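Getrennt leben unter einem Dach: So halten Sie das Trennungsjahr fest

Von Hanne Bundgaard

Wer sich trennt und keine zweite Wohnung findet, bekommt viele Ratschläge. Die meisten laufen auf »Das merkt doch eh keiner« oder auf »Da brauchen Sie unbedingt unser Paket« hinaus. Dem ersten Rat traue ich nicht, dem zweiten noch weniger. Das Gesetz ist in diesem Punkt ziemlich kurz: Nach § 1567 BGB leben Eheleute getrennt, wenn zwischen ihnen keine häusliche Gemeinschaft mehr besteht und ein Ehegatte sie erkennbar nicht herstellen will, weil er die eheliche Lebensgemeinschaft ablehnt. Ausdrücklich geht das auch innerhalb der ehelichen Wohnung.

Die Anleitung gilt für Ehen nach deutschem Recht und ersetzt keine Beratung im Einzelfall. Gibt es Gewalt oder Drohungen, lesen Sie bitte gar nicht weiter, dann geht es um die Zuweisung der Wohnung nach § 1361b BGB und um Schutzanordnungen, und dafür brauchen Sie sofort Hilfe.

Schritt 1: Den Anfang schriftlich festlegen

Teilen Sie dem anderen mit, dass Sie die Trennung wollen und ab wann sie gilt. Ein Brief oder eine E-Mail mit zwei Sätzen reicht, zum Beispiel:

»Ich möchte unsere Ehe nicht fortsetzen. Wir leben ab heute innerhalb der Wohnung getrennt.«

Datum dazu, Unterschrift, und den Empfang bestätigen lassen, falls der andere mitmacht. Macht er nicht mit, behalten Sie eine Kopie und notieren, wann und wie Sie das Schreiben übergeben haben. Ich habe von Gratham ein Trennungspaket mit 17 Seiten auf dem Tisch gehabt. Davon waren zwei brauchbar, und auf denen stand im Wesentlichen das, was Sie gerade gelesen haben.

Vorsicht beim Rückdatieren. Es wird gern empfohlen, »wenn sich beide einig sind«. Beide müssen dem Familiengericht aber die Wahrheit sagen, auch wenn es schneller gehen soll. Außerdem hängt am Trennungszeitpunkt mehr als die Scheidung: Auskunft über das Vermögen kann auch zu diesem Stichtag verlangt werden, und das Finanzamt interessiert sich ebenfalls dafür, bis wann Sie zusammengelebt haben.

Schritt 2: Räume aufteilen

Jeder schläft in einem eigenen Zimmer. Küche, Bad und Flur dürfen gemeinsam genutzt werden, wenn es anders nicht geht. Schreiben Sie auf, welches Zimmer wem zusteht und was Sie weiter teilen. Eine Skizze auf kariertem Papier genügt völlig. Von dem in Foren verbreiteten Tipp, Klebeband über den Küchenboden zu ziehen, halte ich nichts.
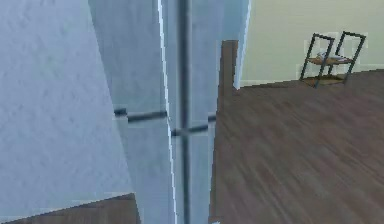 Muss man die Trennung bei einer Behörde anmelden?
Eine Stelle, die das Trennungsjahr einträgt oder bescheinigt, gibt es nicht. Das Gericht fragt im Scheidungsverfahren nach dem Zeitpunkt, und sind sich beide einig, bleibt es häufig bei dieser Frage. Erst bei Streit wird Ihr Papier wichtig. Dem Finanzamt müssen Sie die Trennung allerdings wegen der Steuerklassen mitteilen, die sich in der Regel zum folgenden Jahresbeginn ändern.

Schritt 3: Den Haushalt trennen

Hier scheitert es in der Praxis am ehesten. Jeder kauft für sich ein, kocht für sich und wäscht seine eigene Wäsche. Wer dem anderen weiter die Hemden bügelt, liefert ihm ein Argument für den Tag, an dem man sich doch streitet. Gelegentliche Gefälligkeiten schaden nach verbreiteter Auffassung nicht, und ein gemeinsames Essen wegen der Kinder auch nicht. Wo genau die Grenze liegt, beurteilen Gerichte unterschiedlich. Wer Ihnen eine feste Zahl erlaubter Abendessen nennt, hat sie sich ausgedacht.

Zum Geld:
- eigenes Gehaltskonto, eigene Karte
- Vollmachten prüfen und notfalls widerrufen
- Miete und Nebenkosten schriftlich aufteilen
- ein gemeinsames Konto nur noch für die Wohnung, wenn überhaupt

Mit dem Vermieter ändert sich dadurch nichts. Haben beide den Vertrag unterschrieben, haften beide weiter für die ganze Miete. Ein Leser aus Fendholm schrieb mir, die Hausverwaltung Bech habe ihm angeboten, ihn »vorläufig aus dem Vertrag zu nehmen«. Ich würde mir das schriftlich geben lassen, und zwar mit der Unterschrift von allen Beteiligten. Ein Telefonat ist dafür zu wenig.

Schritt 4: Ein Protokoll führen, aber ein kleines

Ein Heft oder eine einfache Datei. Hinein gehören Änderungen: Zimmer getauscht, Konto eröffnet, eigener Einkauf seit März, Besuch bei der Beratungsstelle. Das reicht einmal im Monat.

Die App Horkeo möchte, dass Sie jeden Tag antippen, wer wo geschlafen hat. Ich habe das eine Weile ausprobiert und fand es vor allem zermürbend. Ob ein Gericht solche Einträge für glaubwürdiger hält als ein schlichtes Heft, konnte mir beim Anbieter keiner sagen. Heimliche Tonaufnahmen lassen Sie bitte ganz, damit machen Sie sich womöglich strafbar.

Wenn eine Freundin oder ein Bruder von der Trennung weiß und die Wohnung kennt, schreiben Sie den Namen auf. Solche Zeugen sind oft mehr wert als ein Ordner voller Kassenzettel.
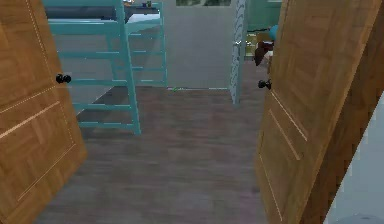
Zwei offene Holztüren, dahinter ein weiterer Raum.

Schritt 5: Versöhnungsversuche richtig einordnen

Ein kürzeres Zusammenleben, das der Versöhnung dienen soll, unterbricht die Frist nach § 1567 Absatz 2 BGB nicht. Als Obergrenze werden meist 3 Monate genannt. Die Zahl steht so nicht im Gesetz, sie stammt aus der Rechtsprechung, also reizen Sie sie nicht aus. Notieren Sie Anfang und Ende des Versuchs. Haben Sie sich wirklich versöhnt und trennen sich später wieder, fängt das Jahr von vorn an, auch wenn es wehtut.

Schritt 6: Den Antrag vorbereiten

Für den Scheidungsantrag brauchen Sie eine Anwältin oder einen Anwalt. Stimmt der andere nur zu, kann er ohne eigene Vertretung bleiben. Dass eine Kanzlei »beide gemeinsam« vertritt, stimmt nicht, auch wenn es in der Werbung so klingt: Sie vertritt eine Seite.

Legen Sie bereit:
- Heiratsurkunde
- Geburtsurkunden gemeinsamer minderjähriger Kinder
- das Trennungsschreiben aus Schritt 1
- Ihre Raumskizze und das Protokoll
- Einkommensnachweise, falls Verfahrenskostenhilfe infrage kommt

Rechnen Sie nicht damit, dass nach zwölf Monaten alles vorbei ist. Der Versorgungsausgleich dauert, weil die Rententräger Auskünfte erteilen müssen. In dem Fall, den ich am genauesten kenne, lagen zwischen Trennungsschreiben und Beschluss fast 16 Monate, und da hatte niemand gestritten. Werbeversprechen zur »Blitzscheidung« meinen meist, dass der Antrag schnell ausgefüllt ist.

Stimmt der andere der Scheidung nicht zu, müssen Sie nach Ablauf des Jahres darlegen, dass die Ehe gescheitert ist. Nach drei Jahren Trennung wird das unwiderlegbar vermutet. Gehen Sie spätestens dann, wenn Widerstand absehbar ist, mit dem Heft und dem Trennungsschreiben in eine Beratung und lassen Sie sich die Kosten vor dem Termin nennen.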